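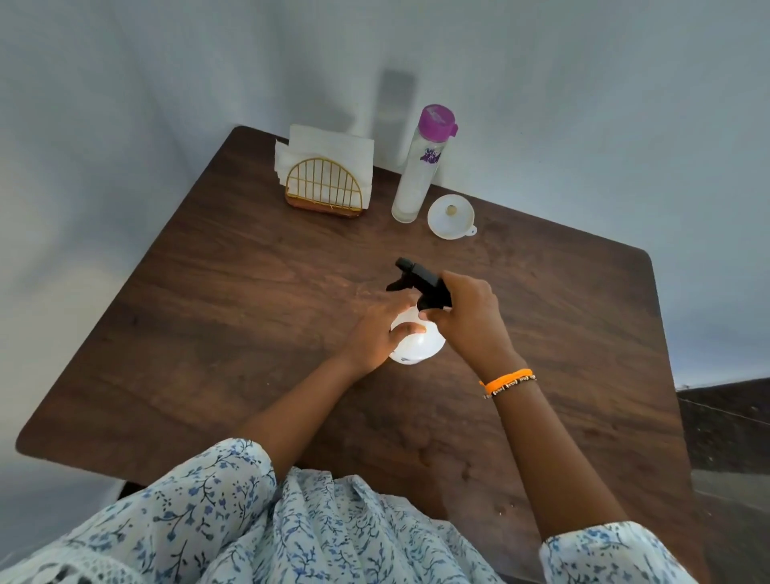
Wood table, gold wire napkin holder.

How to chase a late invoice without losing the client

Posted 29 June 2021

I've been freelancing for long enough now to have had my share of late payers, and I used to be terrible at dealing with them. I'd stew for a month, then fire off one long, wounded email at midnight and feel sick about it until somebody replied. These days I have a routine, and I'm going to walk you through the whole thing, including the wording I use. Borrow anything you like!

Before you send the invoice

A lot of the trouble starts before the work is even finished. When I take on a new client I ask three things by email: who approves invoices, what address they go to, and whether I need a purchase order number. It feels a bit fussy the first time you do it. I once did a training manual for a company called Karnine and sent the invoice to the project manager, who was lovely and had no idea what to do with it. It sat in her inbox until the accounts team closed their books for the month, and then it had to wait for the next run.

Get the payment terms in writing too. "Net 30" is common, but ask what they're counting from. Some companies count from the date on your invoice, some from the day they receive it, and some from the end of the month (which can add weeks). If your contract doesn't say, write a line in your acceptance email and get a yes back.

Step 1: The friendly nudge

I send a short note a few days before the due date. Yes, before. It goes like this:

"Hi, just checking that invoice 86 is in the system and on track for payment this month. Let me know if you need anything else from me. Thanks!"

That's all of it. You're not accusing anyone of anything, and if there's a problem with the paperwork you'll hear about it while there's still time to fix it. When I was working for Nesurska this little note turned up a missing PO number twice.

Step 2: The day after it's due

Now you write again, and you attach the invoice again so no one has to go digging. Put the invoice number and the word "overdue" in the subject line. Keep the message itself plain:

"Invoice 86 was due yesterday and I haven't received payment yet. I've attached another copy. Could you tell me what date it will be paid?"

Ask for a date. "Could you look into this?" gets you "Sure, will do!" and then silence, and I say that as someone who spent a whole October collecting cheerful replies and no money.

Step 3: Pick up the phone

If 7 days go by with nothing, or with a promise that didn't come true, I call. I hate calling. I do it anyway, standing up, with the invoice open on my screen and a pen in my hand. Ask for accounts payable and skip your usual contact. The accounts people mostly didn't know you were waiting, and they can often tell you right then whether the invoice is approved, stuck or lost.

Write down who you spoke to and what they said, then send an email repeating it back to them – "thanks for confirming this will go out in your next payment run" is plenty.

Step 4: The formal letter

At 16 days late I send a proper letter as a PDF, addressed to the company and not to a person. It has the amount, the original due date, a copy of the agreed terms, and any late fee your contract allows. Check that last part carefully. If your contract says nothing about late fees, whether you can add one depends on where you and the client are, so look up your local rules before you put a number in.

I've only had to go this far a few times. One was with a design agency over in Sakcombe, and the money arrived within the week, along with more work, which I took on with half the fee up front.

Step 5: Stop work

This is the one people skip. If you're still working for a client who owes you, you can pause, but check your contract first to make sure you aren't breaching it. Then tell them politely and in writing:

"I'll be happy to pick this back up as soon as invoice 86 is settled."

After that it's small claims or a collections agency. I'd think about the size of the debt first. I let $100 go once because the forms were going to eat a full day, and I don't regret it.

A quick word on tracking

I keep one spreadsheet with the client name, amount, date sent, date due and date of last contact. The overdue ones turn red. My accounting software, Martinelli, can send reminders by itself, but I turned that off after it chased somebody who'd paid me that morning. Now I check the sheet over my first coffee and send whatever needs sending before I open anything else.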